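울로브, 손잡이형 그리퍼 '젤레오' 4호기 정비 마치고 작업대 복귀

벌림 폭 오차로 한동안 쓰지 못해… 패드 교체 주기 90시간으로 조정

물류·생활용품 포장 동작을 기록하는 로봇 기업 울로브(Wulov)가 손잡이형 그리퍼 '젤레오(Jeleo)' 4호기의 정비를 마치고 12월부터 다시 작업에 쓰고 있다. 4호기는 양쪽 손가락이 맞물리는 위치가 틀어지고 벌림 폭 값이 실제와 맞지 않아 작업에서 빠져 있었다. 회사는 이번 수리를 계기로 손가락 패드 교체 주기와 영점 조정 순서를 바꾸고, 바뀐 절차를 다른 호기에도 적용하기로 했다.

젤레오는 사람이 직접 손에 쥐고 물건을 집는 도구다. 작업자가 방아쇠를 당기면 두 손가락이 좁혀지고, 본체에 달린 카메라가 손가락과 그 앞의 물건을 함께 찍는다. 이렇게 모은 영상과 벌림 폭 기록은 같은 모양의 손가락을 단 로봇 팔을 학습시키는 데 쓰인다. 사람이 쥔 도구의 손가락이 실제로 얼마나 벌어졌는지와 기록된 숫자가 다르면 로봇 팔이 물건을 덜 잡거나 지나치게 누를 수 있다.

4호기의 이상은 포장 작업 중에 발견됐다. 얇은 봉지를 집을 때 손가락 끝이 서로 닿았는데도 기록에는 틈이 남은 것으로 나왔다. 처음에는 소프트웨어 설정 문제로 보고 영점을 다시 잡았지만 몇 차례 물건을 집고 나면 같은 오차가 생겼다. 정비팀은 4호기를 작업에서 빼고 본체를 열었다.

정비를 맡은 쇼나 코스그로브(Shona Cosgrove) 팀장은 원인이 두 군데였다고 설명했다. 하나는 왼쪽 손가락을 이송 막대에 고정하는 나사가 풀린 것이고, 다른 하나는 안쪽 패드가 한쪽으로 닳은 것이다. 그는 "나사만 조였을 때는 오차가 줄었다가 다시 커졌다. 패드를 떼어 보니 끝 쪽이 안쪽보다 얇았다"며 "한쪽만 고쳤으면 얼마 안 가 또 열어야 했을 것"이라고 말했다.

패드가 고르지 않게 닳은 까닭은 작업 방식과 관련이 있다. 포장 작업에서는 손가락 깊숙이 물건을 넣기보다 끝으로 봉지 모서리나 병목을 잡는 일이 많다. 힘이 손가락 끝에 몰리고, 종이 상자 안쪽 면에 패드 끝이 스치는 일도 잦다. 기존 점검에서는 패드 가운데 두께만 쟀기 때문에 끝부분이 닳아도 합격으로 처리됐다.

울로브는 패드 공급사인 울렌트(Wulent)에 마모된 패드를 보내 상태를 확인했다. 울렌트의 노무라 마사노부(Masanobu Nomura) 기술 담당은 재료 자체의 불량은 아니라고 회신했다. 그는 전화 통화에서 "가운데는 새 패드와 차이가 거의 없고 끝만 눌려 있었다. 같은 재질을 그대로 쓰되 교체 시점을 당기는 편이 낫다고 답했다"고 했다. 더 단단한 재질로 바꾸는 방안도 논의했으나 비닐 포장이 잘 미끄러진다는 이유로 채택하지 않았다.

새 기준에 따라 패드는 누적 사용 90시간마다 교체한다. 이전에는 정해진 시간이 없었고 작업자가 미끄럽다고 보고하면 바꿨다. 두께를 재는 자리도 가운데 한 곳에서 끝, 가운데, 뿌리 쪽으로 늘었다. 좌우 패드는 한쪽만 닳았더라도 함께 갈고, 떼어 낸 패드에는 호기 번호와 사용 시간을 적어 보관한다.

교체 작업은 전원을 끄고 배터리를 분리한 뒤 시작한다. 손가락을 끝까지 벌린 상태에서 기존 패드를 뿌리 쪽부터 벗겨 내고, 바닥 면에 남은 접착제를 알코올 천으로 닦는다. 접착제가 조금이라도 남으면 새 패드가 들떠 벌림 폭 값이 달라진다. 새 패드를 붙인 다음에는 얇은 금속판을 사이에 끼우고 손가락을 오므려 눌러 둔다. 정비팀은 이 상태로 하룻밤을 보낸 뒤 다음 날 오전에 영점을 잡는다.

고정 나사는 풀림 방지제를 바르고 정해진 힘으로 조인다. 조인 뒤에는 나사 머리와 본체에 걸쳐 가는 선을 긋는다. 선이 어긋나 있으면 나사가 돌아간 것이므로 작업자도 공구 없이 확인할 수 있다. 코스그로브 팀장은 "예전에도 선을 그었는데 덮개 안쪽이라 열어야만 보였다. 보이는 쪽 나사에도 긋도록 했다"고 말했다.

영점 조정은 순서가 바뀌었다. 전에는 손가락을 완전히 닫은 위치를 0으로 잡고 나머지를 계산했다. 이 방식은 패드가 눌리는 정도에 따라 0의 위치가 달라졌다. 지금은 먼저 두께를 아는 기준 블록을 물려 값을 맞추고, 그다음 완전히 닫은 위치와 완전히 벌린 위치를 확인한다. 기준 블록은 두께가 다른 것으로 번갈아 물리며, 어느 하나라도 허용 범위를 벗어나면 처음부터 다시 한다.

카메라도 함께 점검했다. 본체를 분해하면서 카메라 받침을 풀었기 때문이다. 받침을 다시 끼운 뒤 격자판을 여러 각도에서 찍어 렌즈 값을 새로 구했다. 넓은 범위를 담는 렌즈여서 가장자리의 곧은 선이 휘어 찍히는데, 이 휘는 정도가 저장된 값과 맞아야 손가락 끝의 위치를 제대로 계산할 수 있다. 4호기의 렌즈 값은 분해 전과 차이가 작았지만 회사는 새 값으로 교체해 등록했다.

정비를 끝낸 4호기는 900회 개폐 시험을 거쳤다. 시험은 빈 손가락을 여닫는 구간과 시험용 물건을 집었다 놓는 구간으로 나눠 진행했고, 중간중간 기준 블록을 물려 값을 확인했다. 시험이 끝날 때까지 허용 범위를 벗어난 값은 나오지 않았으며 나사에 그은 선도 그대로였다. 시험 후 잰 패드 두께는 정비 기록에 첨부됐다.

현장에서 쓰는 점검표도 다시 짰다. 새 점검표는 66개 항목으로, 작업 전에 작업자가 보는 항목과 정비팀이 보는 항목이 구분돼 있다. 작업자는 손가락 좌우 높이, 패드 들뜸, 케이블 눌림, 렌즈 오염, 배터리 고정 상태를 보고 기준 블록을 한 번 물려 화면의 값을 확인한다. 분해가 필요한 항목은 모두 정비팀 몫이다. 한 항목이라도 표시가 비어 있으면 그날 기록은 학습용 저장소에 올리지 않는다.

젤레오를 쓰는 작업은 울로브 사무실의 탁자에서 이뤄진다. 종이 상자에 생활용품을 넣고 꺼내는 동작처럼 두 손이 필요한 과제에서는 그리퍼를 양손에 하나씩 든다. 좌우 장치의 시각이 어긋나지 않도록 시작 전에 시각을 맞추며, 한쪽을 정비하고 나면 짝이 되는 쪽도 같은 기준 블록으로 다시 잰다. 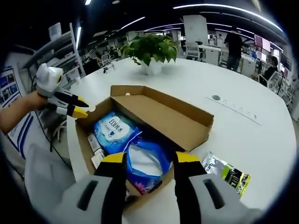 물티슈 등이 담긴 종이 상자와 손잡이형 그리퍼. 손가락 끝에 노란 띠가 둘려 있고, 왼쪽에 또 다른 그리퍼를 쥔 손이 보인다.

물건에 따라 손가락에 걸리는 부담도 다르다. 정비팀에 따르면 물티슈처럼 부드럽게 눌리는 포장은 패드에 무리가 적은 반면, 좁고 긴 병은 손가락 끝으로 비스듬히 잡게 돼 한쪽 모서리에 힘이 몰린다. 구겨진 비닐은 두께가 일정하지 않아 벌림 폭 오차를 알아차리기 어렵다. 이 때문에 오차가 의심되면 작업하던 물건으로 시험하지 말고 기준 블록부터 물리라는 문구가 점검표 첫 장에 들어갔다.

4호기가 이상을 보이던 기간의 기록은 따로 분류됐다. 영상은 그대로 두고 벌림 폭 값에만 표시를 달아 학습에서 제외했다. 회사는 영상에서 손가락 끝의 노란 띠를 찾아 간격을 다시 계산하는 방법을 시험하고 있으나, 물건이나 상자 벽에 띠가 가려지는 장면이 많아 되살릴 수 있는 분량은 아직 정해지지 않았다.

같은 문제가 다른 호기에도 있는지 확인하는 점검은 진행 중이다. 먼저 누적 사용 시간이 긴 것부터 패드를 떼어 끝 두께를 재고 있으며, 나사 선이 덮개 안쪽에만 있는 장치는 점검하면서 바깥쪽에도 선을 긋는다. 점검을 마친 장치는 본체에 다음 교체 시점을 적은 표를 붙인다.

울렌트는 끝부분을 조금 두껍게 만든 패드 시제품을 준비하고 있다. 노무라 담당은 기존 패드와 같은 틀에 끼울 수 있지만 완전히 닫혔을 때 닿는 면이 달라 영점을 새로 잡아야 한다고 했다. 울로브는 시제품을 받으면 4호기에 먼저 달고 개폐 시험을 같은 조건으로 되풀이할 계획이다. 도입 여부는 시험 뒤에 정한다.

코스그로브 팀장은 "당분간은 지금 패드를 주기대로 바꾸는 것이 우선"이라며 "작업자가 손으로 느끼는 이상도 계속 적어 달라고 했다. 방아쇠가 뻑뻑하다는 한 줄짜리 메모도 정비할 때 도움이 된다"고 말했다.

바뀐 정비 절차서는 사내 문서함에 올라와 있으며, 분해 순서와 기준 블록 보관 방법은 부록에 실렸다.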